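Search this notebook
Go

December, Farcombe bench, laundry task

New planner build is in and I'm really pleased with it! Both arms now home from the same config file, so no more editing the left one by hand. Control loop holding at 400 Hz with the head stream on, which the old Bustos branch never managed.

Perception next. Glossy door surround still upsets the depth (two highlights near the bottom of the glass come through as holes), so I've masked the whole door and fit the basket from its rim instead. Brown rim against grey floor segments beautifully. Replayed log 103 four times and got the same basket pose each time, handles included!

Start pose for the next run, grippers either side and well clear of the basket:

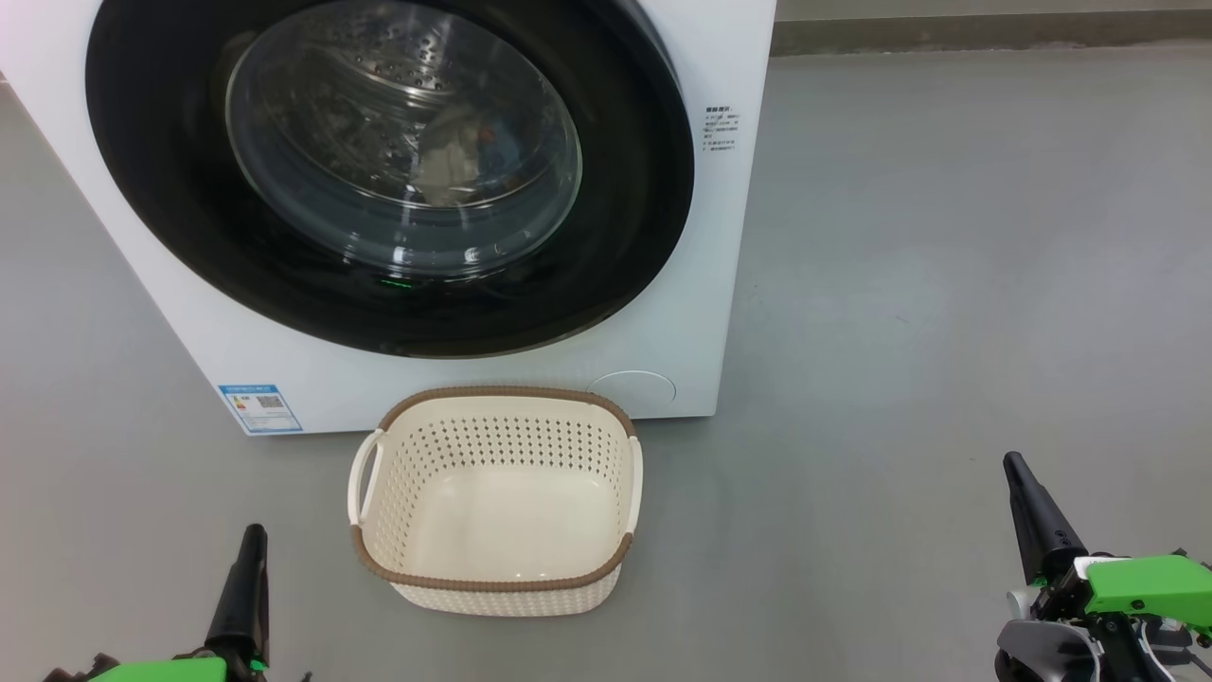 To do

- Left handle bows out and fits nicely; right one is nearly edge-on from the head view, so try a lower tilt.
- Merge the door mask into the Rodovetti repo.
- Ask Trurkberg whether their grasp scorer takes a rim curve as input.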